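Jemora Tenants Assoc. - Minutes, November

Start 7 pm. Chair: Babak Tabrizi. Minutes typed up same night so excuse spelling.

Last minutes: ok'd, no changes.

1. Hallway heat
Still off on floor 4. Fisari came out, said valve, left. No part ordered as far as we know. Babak to call again and get a date in writing. Mrs. Weerasinghe asked if we can hold back part of the service fee. Not without checking the lease first. Carried over. 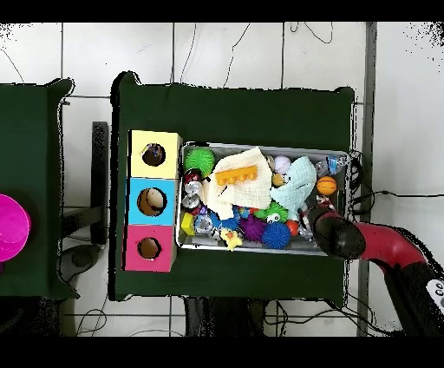 2. Laundry room
Two dryers out. Astilier wants to replace both, landlord wants repair. Long back and forth. Agreed to ask for both quotes before next meeting. Coin box jams agian, put a note on it.

3. Play corner
Request from floor 2 for more toys for the little ones. No objections. Wash before donating pls, nothing with small parts. Drop off at the office before 7.
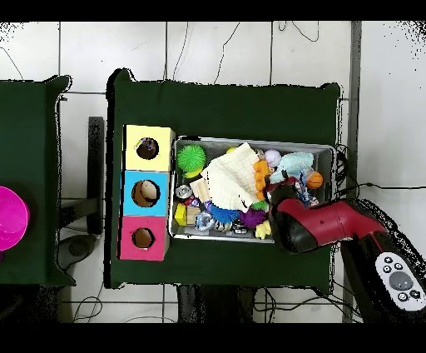 4. Bikes
Untagged bikes go to storage end of month. Notice up in the lobby and by the mailboxes. Tags are free, ask at the office. Vote: 7 for, 2 against. Passed.

5. Trash
Boxes not being flattened. Recycling was skipped becuase bin was blocked. New sign needed, Babak has a marker and some card.

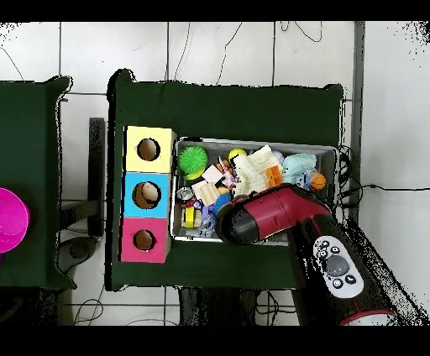 6. Any other
Front door buzzer, apt 4 can't hear it. Add to Fisari list. Parking put off to next time, ran out of time.

Closed 8:40. Next one in December, same room, date on the board.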